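Chapter 8
Why We Buy What We Already Own

Most of us like to think we shop out of need. The evidence for this is thin. In the Clovbridge household survey, 800 adults were asked why they had made their last clothing purchase, and a large majority gave a practical reason. When the same people listed what was in their closets, the practical reasons began to look shaky. Plenty of them had bought a near copy of something they already had.

Be careful with that finding too. People forget what they own, and a survey is a poor way to catch them at it. Bromow, the retail chain that paid for the follow-up study, had an interest in the answer, and its report says little about how the 908 stores were picked.

This chapter looks at 2 explanations for repeat buying. The first, habit, is popular with economists and hard to test. The second, which Prulto and other sellers have built whole ad campaigns on, says that shoppers are buying a feeling. Ask yourself, as you read, what kind of proof would change your mind about either one.
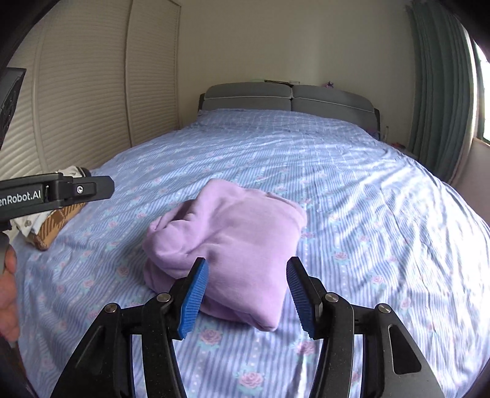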